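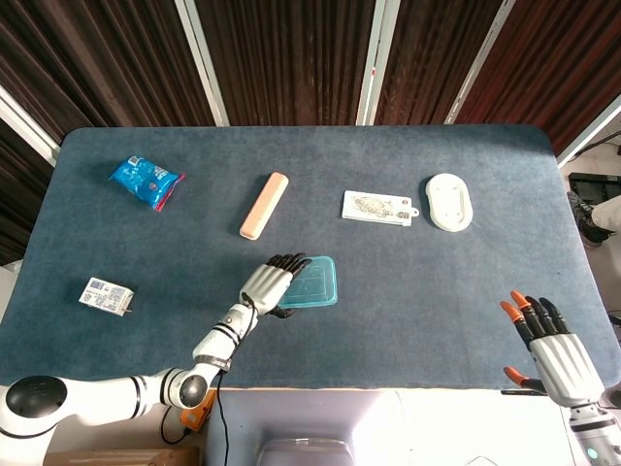
Horacio Herrera says the hardest part of the job is deciding what counts as rubbish. A drink carton, a snack bag, a plastic box with a lid: each has to go to the right place, and the person on the table has to know which place that is without stopping to ask.

Sorting table assistant (part-time), Mansilla

Meneck is looking for a sorting table assistant at its Mansilla site. We take in mixed small household items — packaging, tubs, dishes, tags, sponges, the contents of kitchen drawers — and sort them for reuse, recycling or disposal. The post is part-time and permanent after a trial period. We would like the new person to start in March.

What you will do

You will work at a large covered table in a curtained bay. Items are laid out on the cloth with space between them so that each one can be looked at properly. You pick up one item, decide what it is and what it is made of, and put it in the tray for that group. Cartons and bags are checked for leftovers first. Lidded containers are always opened. Tags and printed cards are kept with the item they came with where we can tell, and otherwise go in the paper tray.

You will also:

- lay out the next batch when the table is clear
- fill in the batch sheet at the end of each batch
- set aside anything sharp, leaking or unlabelled for the supervisor
- brush down the table cloth and change it when it is marked
- take full trays to the Filtano store at the back of the building

The work is steady and mostly quiet. It can also be repetitive, and applicants should think about whether that suits them. You may sit or stand. Trays are carried by hand but are not heavy when filled to the line.

What we are looking for

Good eyesight for small print (with glasses is fine) and clear handwriting. You should be able to tell common kinds of packaging apart or be willing to learn. Experience in a shop, a kitchen, a charity sorting room or a warehouse is useful. We do not ask for qualifications. Training is given over your first 15 shifts, alongside someone who already does the job.

You need to be able to arrive on time for a 7.30 am start. The bus from Bumholm stops outside the gate, but the first one gets in at 7.25, so please check that this works for you before you apply. There is free parking.

Hours and pay

Four mornings a week, 7.30 am to 12.30 pm, with a paid break at 10. Extra mornings are sometimes offered in busy months. The hourly rate is the same for all table staff and is given in the application pack. Gloves and overalls are provided and washed on site.

The size of the job

The Mansilla tables handle 3000 items in a normal week and 2000 in a slow one. A new assistant is not expected to work at full speed until training is finished, and we would sooner have a batch sorted correctly than quickly.

How to apply

Ask for an application pack at the Meneck front desk or by post. Please send back the form with a short letter saying why the work interests you and which mornings you can do — a page is plenty. CVs are welcome but not required.

Applicants we would like to meet will be invited for a one-hour visit, which includes a short talk and a try at sorting a small batch. Travel costs for the visit are repaid on the day if you bring your ticket.

Questions about the post can be put to Horacio Herrera at the Mansilla site, mornings only.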